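Reltthorpe cell, progress report to Flotport, August

Hi all, and thanks for being patient with us while I got this together. Most of the month went into the simulated version of the cell, the one we use to try out changes before anybody touches the real arm, and I'm pretty happy with where it stands!

The big job was the tool offset. Odair Marinho spotted that our grasps were landing short on the far side of the table and fine on the near side, so he went back through the arm model joint by joint. The culprit was a wrist length left over from the Hamada setup – 17 millimeters off, which is plenty when you're trying to close two fingers on something small. He fixed it, I re-ran the startup checks, and we've been working through the reach poses ever since. The tangled cords are my favorite test (and my least favorite to debug).
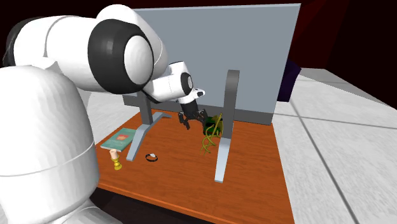
Open gripper by the green object and its cords, Reltthorpe cell model.

We ran 325 approaches after the fix and 80 of them are still flagged for review. Most of those flags are for clearance, meaning the planner let some part of the arm pass closer to an object than we allow. I don't want to loosen that limit just to make the number look nicer, so we're going through them by hand. It's slow, but the log is tidy now and each flag opens straight to the pose that caused it, which saves a ton of clicking.

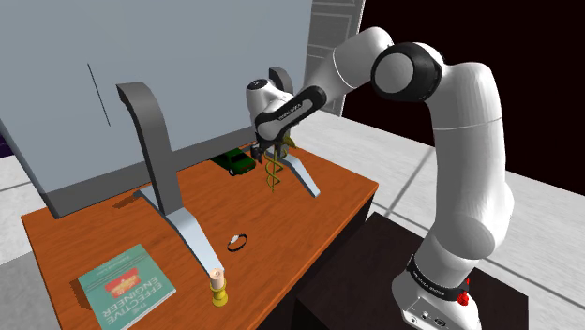 Clearance around tall objects is what I'll be spending most of next month on. The collision shapes we got from Flevell were plain boxes, fine for a book or anything else that lies flat, but hopeless for things with a lot of air in them. Take the golden-yellow helix right beside the monitor stand: with the gripper hanging over it like that, a box around the coils and another around the curved leg leave the planner hardly any room to work with. I've started swapping in closer-fitting shapes, beginning with the stand legs, and I'd like to do the helix next.

On upkeep, we now reload the joint limits from one shared file at every start, so the model and the real controller can't drift apart the way they did in spring. Odair wrote up the steps and I've tested them on both machines.

Two things I need from you: an okay to move the leftover training money to computer time, and a decision on whether the Flevell shapes get replaced everywhere or only in our cell. An email is fine for both.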